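Local news > Skomgate > Out and about

Green fabric still at large as clothes swap packs up

Last updated: 4.40pm

Skomgate's spring clothes swap closed its doors this afternoon with most of the town wearing somebody else's cardigan and one argument left unsettled, namely who is entitled to a length of very bright green fabric.

The swap, held at the Rahman Rooms on Gonby Road, took in 1118 garments over the season, according to organiser Trudy Dunstan, who keeps the tally in a hardback notebook and won't be drawn on how many of them were fleeces. Entry was £2, or free with a bag of anything that still had its buttons.

Rails went up by the windows. Small things such as scarves, belts and gloves without a partner went to the round table, where the black-and-white flowered tablecloth drew more offers than most of the stock. It is not for swapping. Mrs Dunstan has said so several times. 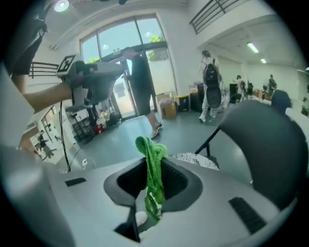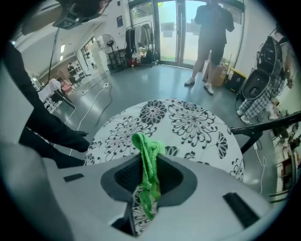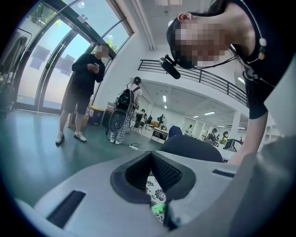 The green on the table, at the Rahman Rooms.

The green item came in with a bag from Unau, the wool and haberdashery shop that shut in April, and had no label. Two people put their names down for it. One wants it as a scarf. The other wants to cut it up for a puppet's hair, a plan that was received in silence.

Under swap rules, anything claimed twice goes back in the bag until the next session, when names are drawn from a hat. The hat has itself been swapped, so a biscuit tin will be used.

"It's a very strong green," Mrs Dunstan said. "I wouldn't have thought we'd get one taker for it, never mind two. Last year I couldn't shift it in navy."

Unclaimed coats are going to the night shelter and the rest will be sorted for rags. Anyone who took home a left glove with a leather palm is asked to bring it back, as the right one is still in the box by the kettle. The next swap will be at the same place in three weeks, doors at 10am. Bring your own bags, and please check the pockets first.

Comments (3)

gonbylass: Puppet hair!! Let the poor thing be a scarf.

R. from the top end: Is the tablecloth really not available? Asking again.

knitwit_2: I had that green from Unau years ago as a bag of oddments. Goes with nothing. Put me down for it.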